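# Chapter 4. How a New Suburb Chooses Its Place
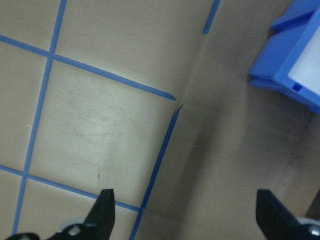

*Florêncio Sampaio*

When people move to a new residential district, they usually give simple reasons: the house was bigger, the school was near, the rent was lower. These reasons are true, but they come late in the story. Before the first family arrives, somebody has already decided where the streets will go and how far it is to the station.

In this chapter we study Trakstead, a district built on former farm land at the edge of a middle-sized city. The first plan, drawn by the firm Aaltonen, had 400 houses and one shopping street. The second plan had almost 2000 homes, most of them apartments, and it moved the shops to the side of the main road. The old village of Esta, which lies 61 meters higher on the hill, kept its own shops and its own bus line - this will be important in Section 4.3.

Students should pay attention to three terms: *catchment*, *density* and *travel time*. We explained the first one in Chapter 2. The other two are often used in sales brochures with a loose meaning, and here we need a strict one.

## 4.1 Land before houses

The land of Trakstead belonged to several farms. The largest, Ronel, was sold in two parts. The lower part was flat and close to the road, so it was built first. The upper part stayed as pasture until the second plan was approved in November.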